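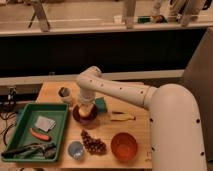
Proyectos > Lolura > Informes de avance > Mayo

Tiempo de lectura: 2 min
Imprimir | Enviar por correo

Informe de avance, mayo. Incidencia en la celda de mesa

Va rápido porque el martes cierra el plazo de Pravden y quieren lo de la parada por escrito. La memoria económica va aparte.

Estado: 313 ciclos de coger y dejar hechos en el mes, 265 válidos. El resto, repetidos o descartados. Paramos 3 días por la avería, seguimos por detrás del plan.

Qué pasó. Ciclo de fruta a plato, a media mañana. El brazo baja, la pinza tiene que abrir al llegar a la altura de dejada y no abre. Sigue bajando contra el plato con la pieza cogida. El límite de fuerza tendría que haber cortado ahí y no cortó, se paró con la seta. Sin daños a personas. Plato rajado, dedo de la pinza doblado, nada más que lamentar.

Causa. Dos cosas a la vez:
- Conector de la pinza flojo, perdía la señal de apertura con la muñeca vertical. Con el brazo recogido iba perfecto, por eso no salió en la revisión de arranque.
- El límite de fuerza estaba a cero en la configuracion tras la última actualización. Cero quiere decir desactivado. Fallo nuestro, no se comprobó.

Hecho ya: conector cambiado y cable sujeto a la muñeca, dedo nuevo (lo mandó Stoltach en garantía), límite de fuerza restaurado y bloqueado con contraseña. Prueba de choque contra espuma antes de cada turno, apuntada en la hoja. Desde el rearranque 11 repeticiones del mismo movimiento con fruta y plato, todas con apertura correcta. Pocas, ya lo sabemos.

Pendiente:
- Vallado o escáner. Ahora mismo se puede llegar andando hasta la celda con el brazo en marcha y eso no puede seguir asi. Presupuesto pedido a Quintero, sin respuesta.
- Segunda seta al otro lado de la mesa.
- Repetir los ciclos descartados, primero los de plato y luego los de cuenco.

Lo que pedimos: pasar el remanente de viajes a seguridad de celda y mover la entrega del lote 2 a finales de junio. Si lo de Quintero no llega esta semana buscamos otro proveedor y os avisamos.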